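Halfway through the Skestero fellowship, notes so far

Quick one tonight, bus at 6:40 and I still have to pack. A few people back home at Lullum asked how the visiting fellowship works day to day, mostly people thinking of applying in June, so this is for you. Also for my mother, who wants proof I'm eating.

I am eating. The cafeteria in Mudaliar Hall does a lentil thing. Fine.

So the basics. Skestero pays for one term at the host school, and you keep your place at home. Two supervisors, one on each side. Mine are Haiyan Xue here and Baoshan Ding at Lullum. They had met once before, at a conference, for the length of a coffee. Now they share me. It's going better than that sounds, they both read fast and both hate my footnotes.

My project is still the river market survey, how small sellers set prices when the road floods. 602 interviews, most of them done before I came, all of them typed up now thanks to Ustyna Sydorenko, who stayed two extra weeks at Lullum to finish the last batch. I owe her dinner. Several dinners. The plan for this term was to write two chapters. I have one chapter and a very long email thread.

Money, because everyone asks. Stipend is 1,220 a month, rent takes more than half. There is a 50 dollar fee for the library card that gets paid back if you keep the receipt. I did not keep the reciept. Keep the receipt. Flights get booked for you but the bus from the airport doesn't, and it's a long ride with no bathroom.

What I wish I'd done before coming:
Got my ethics approval translated and stamped. Not just translated.
Brought a warmer coat.
Asked for the seminar list. There's a good one on land records that I missed completely, three sessions, gone.

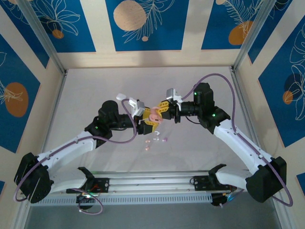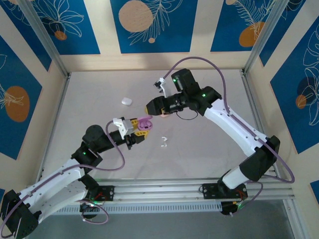
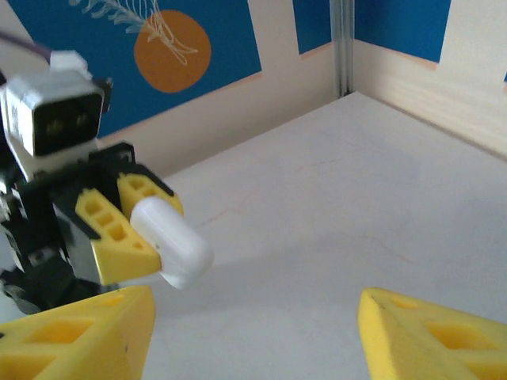
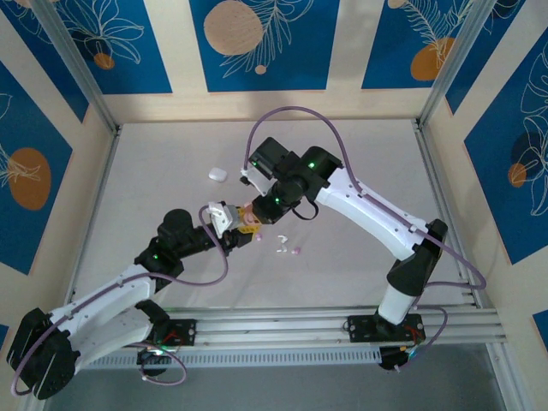

The joint agreement is the part that has eaten most of my term. If you come through the Zamik track (I did) both schools have to sign the same supervision agreement, and until it's signed by both your credits don't count at home. Lullum signed first. Then the office here changed a line about data storage, so Lullum had to sign again, but they wanted the old line back, and for a month both offices were working on one file with neither one letting go. Araceli Maldonado in the graduate office finally put both of them on a phone call and it was settled in 90 minutes. One call! I'd been forwarding PDFs like an idiot. If yours gets stuck, ask for the call in week one.

Same goes for data, by the way. Decide early where the interviews live. Mine sit on the Lullum server and I log in from here, slow but allowed. Taha El Idrissi, one desk over, moved his whole set to the host server in his first week and then had to write a four page memo explaining why. He wants me to say the memo was very well written. Ok Taha.

The chapter. Haiyan thinks the flood pricing argument should come first and the history of the market second. Baoshan wants it the other way. I've been writing it Haiyan's way and will probly flip it when I'm home and see which one reads worse. The part both of them like is the section on credit between sellers, who lends a sack of rice to whom when the truck doesn't come. I nearly cut that. It was a side question on the survey, last page, half the people answered it standing up with one foot out the door. Now it might be its own chapter. We'll see, don't tell the department.

Teaching: not required, but I gave two guest lectures in the second year methods class. First one ran way too long. Second one I let the students redesign my questionaire and they were brutal about question nine. They were right about question nine. Took it out of the follow-up round.

Things people have emailed me that I haven't answered, sorry:
Yes you can bring family, no the stipend doesn't go up.
Yes they want the reference letters in English.
No idea about parking.
The application asks for a "statement of return." It means what you'll do at your home school afterward. One page. I wrote three and they sent it back.

More when chapter two exists. Someone please water the plant in room 4, it's the one by the door, not much, it sulks. Bus in the morning, bag still empty.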